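Endico Hand Kit – README

Version 2 of the kit, text last changed in June
Written by Seul-gi Kang. Hardware questions go to Nivaldo Arruda.

What you get

Endico is a hand-held gripper kit for recording short manipulation tasks at home or in a small office. A person holds the gripper, does the task, and the recording is later used to train a policy for a robot arm with the same fingers. The kit is sold by Pekinlow, and the sample recordings that come with it are called Sukero. This file covers both, so please read the part you need and skip the other one.

In the case you find:
the gripper, already assembled
a spare set of finger pads
a hex key for the pivot screws
a charging cable
a card with the download address for Sukero

A computer is not included. The software, Siqueira, runs on Linux. We tried it on Windows and it opens, but the export was failing too often and we do not support it for now.

First use

Charge the gripper fully. Hold it with the fingers pointing away from you and squeeze slowly until the pads touch. Open it again all the way. Siqueira needs both end positions to set the zero, and if you squeeze only half, all the widths in your recordings will be wrong by the same amount. This is the most common mistake we receive by email.

Then start a session:

siqueira new --name mysession
siqueira calibrate
siqueira record

Press Enter to begin an episode and Enter again to close it. Press D to throw away the last one. There is no question "are you sure", so be careful with this key.

About the Sukero recordings

Sukero has 3,000 episodes. They are tabletop tasks with small household things and toys: picking up, putting into a box, moving one object away from another. We left the tables and mats in a natural disorder, with objects that are not part of the task lying near. A model trained only on a clean table did badly in our own tests, and this was the reason to make the set.

Each episode is one folder with these files:
video.mp4 – the view from the gripper
width.csv – finger opening, one row per video frame
pose.csv – position and rotation of the gripper
task.txt – one sentence in English, written by the person who recorded

The sentences in task.txt were not corrected. Some say "battery box" and some say "charger" for the same object. We thought about making them equal and decided to leave them, but you may want to do it on your side.

The split is by place and not by episode. Places used for testing do not appear in training. Please keep it like this if you publish numbers.

Known problems

Clear plastic wrap gives highlights, and the pose can jump for a moment when the sun comes from a window. Siqueira marks these rows with a 1 in the column "suspect". It does not remove them.

Very soft objects, for example plush toys, let the pads close almost completely. The width alone does not tell you if something is held. Use the video too.

After long use the pivot screws become a little loose. Tighten them until the arms have no side play, then stop. If you tighten more, the opening becomes heavy and your hand will be tired after a short session.

In version 1 of Siqueira the pose file had rotation in degrees. Version 2 uses radians. Old files are not converted automatically – run siqueira convert on the folder.

What it is not good for

The kit has no force sensor. Tasks like screwing a lid tight or pushing a plug into a hard socket can be recorded, but the recording will not say how strong you pushed. It is also not made for liquids. Do not wash the gripper under water; a slightly damp cloth is enough for the pads.

License and contact

The recordings may be used for research and for teaching. For use in a product, write to Pekinlow first. Spare pads are sold in packs of 2, and the repair form is on the same page. We normally answer within 3 working days. 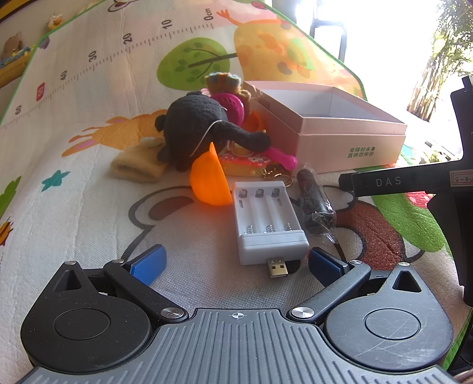

Gripper open over a four-slot battery charger, with toys and an open box on the play mat.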